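Workshop Tips: Keeping a Tabletop Fair for Robot Trials

If you've ever tried to find out whether one way of teaching an arm to pick things up is better than another, you'll know that an awful lot of the work is plain housekeeping. We ran 301 trials on the bench at Kernitz over the winter, comparing two ways of choosing where the fingers should close, and I kept a list of small habits that saved us grief. Most of them would suit a sewing table just as well!
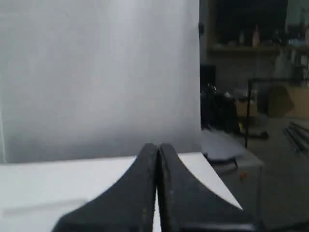 M. Byun

Start every trial with the fingers in the same position. We close them first, then send the arm to its starting point, and only then does anybody touch the objects. It feels fussy for the first morning or so and after that your hands do it for you.

Mix up the order of the two methods. In our first batch of 90 we ran all of one method before lunch and all of the other after, and I'm sorry to say we had to throw the whole comparison out (the afternoon light came in low and we had no way to tell its effect from the method's). Now we draw slips from an old coffee tin. Kallero, our name for the newer method, came out ahead in the batches we kept, though by less than that first one had promised.
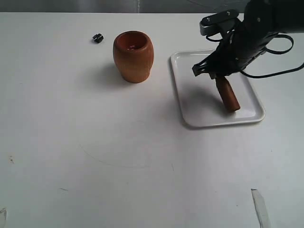 Shadows deserve more thought than most people give them. Move a lamp a hand's width and you may have changed the test without meaning to, so mark where the lamp stands and leave it there. Look at your pale things especially: the white tray on the white table has a gray shadow lying across its left and middle, and a patch like that can muddle a system that's hunting for a rim. Grella, the older method, had most of its trouble with rims.

Write down the misses as carefully as the hits – a short note such as "slid off left side" is plenty. When I went back through ours in March, 81 of the notes were good enough to sort by cause, and the rest just said "no."

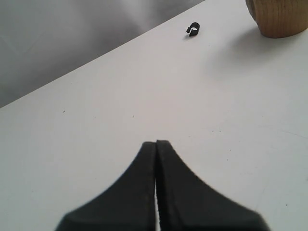 A soft pencil is fine for these notes, and so is a spreadsheet if somebody will really fill it in. We leave 3 blank lines under each trial for second thoughts, and I do recommend reading the page back before you clear up for the evening, while you can still remember what "funny wobble" meant.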